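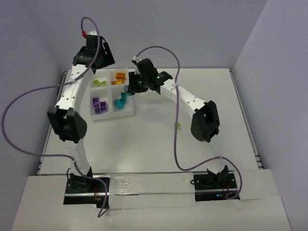 Block table, white top, walls at left, right and back.

Zasemdale play materials check
Block table and sorting tray
Checked: 10/03/2019
Form: Tuvorow short form, 10 items

1. Table top clean. PASS
Comment: Looks clean. The form has no box for "looks", so it gets a pass like everything else.

2. Table steady when leaned on. PASS
Comment: Leaned on it. No wobble. I would like to know who decided one lean was enough.

3. Walls free of sharp edges. PASS
Comment: Ran a hand along the top edges, all three walls.

4. Tray free of cracks. PASS, with doubts

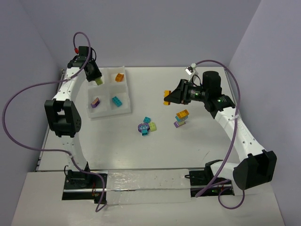 Cracks in clear plastic are easy to miss, and the supplier's sheet telling us to "inspect visually" does not help much. I ran a fingernail along every divider and felt nothing. Check the corners where the dividers cross, which is where our last tray went. With one brick to a compartment, like the orange two-by-two or the teal one lying at an angle, you can still see most of the bottom. Fill it up and you can't, so empty it first. The September check was done with the tray full and I don't put much faith in it.

5. Tray washed. NOT SHOWN
Comment: The log has a tick and no initials. A tick is not a wash.

6. Blocks free of chips and bite marks. PASS
Comment: Went through the lot by hand. Turn each one over, as the undersides hold the dirt.

7. Small parts kept apart from large ones. FAIL
Comment: The Sanirell guide says to sort by size after each session. I have yet to see it done - the small pieces end up wherever the big ones do.
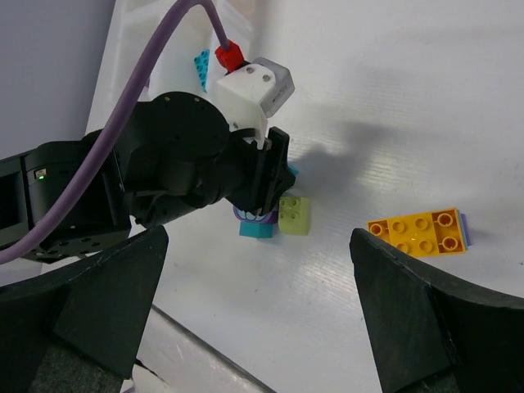 Putting up another sign won't fix this. We have one already. Either a separate tub is bought for the small pieces or item 7 should come off the form.

8. Stacked pieces pulled apart before storage. FAIL
Comment: Plates left stuck together don't get cleaned between. Same remark last time, no action noted.

9. Printed pieces not peeling. PASS
Comment: Rubbed with a damp cloth, no color came off. Ask me again after 40 washes.

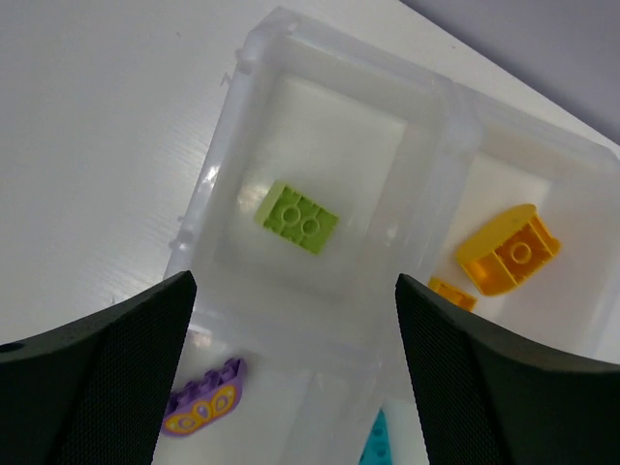 Tray compartments. Lime-green brick upside down, printed arch piece in the lower section.

10. Previous faults closed out. FAIL
Comment: Marked "ongoing" again. Items 5, 7 and 8 to be rechecked before anyone signs this off.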